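Binano Slide Phone: Setting Up the Keyboard and the Touch Screen
Section 5. First start and typing

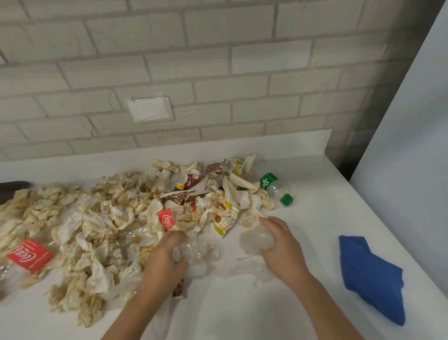 Please read this section before you put the SIM card inside. The Binano has two ways of typing, the sliding keyboard and the screen keyboard, and both must be set one time after the first start.

Before you begin

Charge the phone with the cable from the box until the light next to the earpiece becomes green. The battery holds 900 charge cycles in our tests, and you do not need to empty it completely before the first charge.

Starting the phone

1. Keep the slider closed. Hold the power key until the Binano name is shown.
2. Choose your language and your country. The country also decides the layout of the screen keyboard.
3. Enter the PIN of your SIM card. If you have no card yet, press Skip. You can make the other settings without it.
4. Connect to your wireless network. The phone looks for an update by itself. Let it finish, also if the screen goes dark.

Setting the sliding keyboard

5. Put both thumbs on the lower edge of the screen and push up until you feel a click.
6. The screen turns to the wide position. If it stays upright, open Settings, then Display, and switch on Turn with slider.
7. Open Settings, then Keyboard, then Hardware keys. Choose the layout that is printed on your keys.
8. Press the Fn key together with the space key to try the key light. It switches off after 5 seconds without typing. You can change this time in the same menu.

Caution: Do not pull the screen by its corners. The flat cable under the slider can be damaged, and this kind of damage is not covered by the guarantee.

Setting the screen keyboard

9. Close the slider. Touch any text field and the screen keyboard comes up.
10. Hold the comma key and choose Word list. The basic list has 700 short forms. You can add your own until the list has 800.
11. To write without suggestions, take away the mark at Show words.

Note: The two keyboards use the same word list. A word you teach to one of them is also known by the other.

If the keys do not answer

Close the slider, wait a moment and open it again. If only one row does not work, restart the phone with the slider open. When the problem comes back, write down the version number from Settings, About phone, and send it with your question to the Bowen service desk in Drudunville. Please do not open the back cover screws yourself.

Continue with Section 6, Contacts and messages.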